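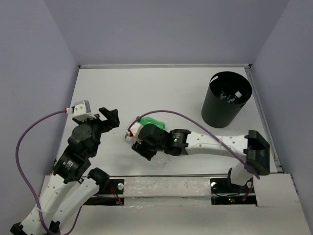
*White table, black bin with crumpled clear plastic inside*

Week 4 notes -- household waste and who pays for it

Okay, so last time we left off with flat fees, where every home pays the same no matter how much it throws out. I grew up with one of those and never once thought about my trash! Tahmineh Mahmoudi's chapter (read it before section, please) calls this the "free bag" problem: once you've paid, one more bag costs you zero, so why hold back?

Her case study is Sarau, a town of 917 homes that switched to paying by the bag. Keep two questions in your head as you read:

- Did people throw out less, or just stomp it down into fewer bags?
- Where did the rest go? 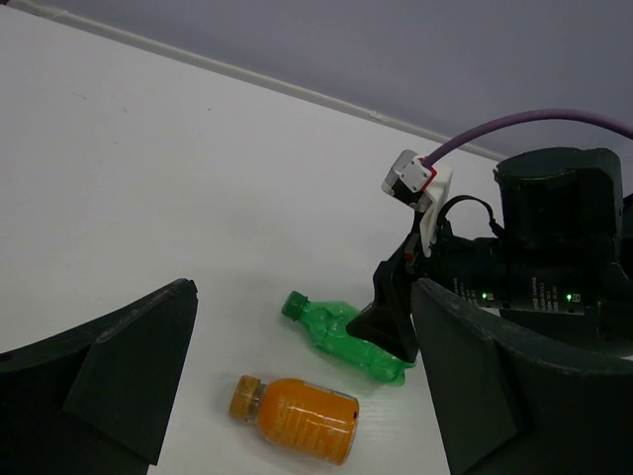 The second one is my favorite, and it's where Babak Soltani picks his fight with her. He thinks a chunk of it went over the town line to Vitov, which still had the flat fee. I go back and forth on this -- his numbers are thin, but the story makes sense to me. 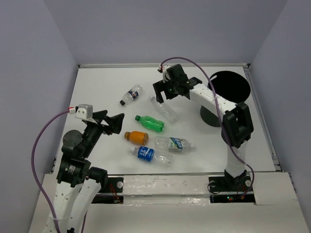
*Page last changed: January*

Deposits work the other way around. You pay up front and get money back when you return the bottle, so the lazy choice is the one that costs you. Look at the table on page 34 and work out who ends up with the money from bottles that never come back. Bring your answer to section, even a messy one.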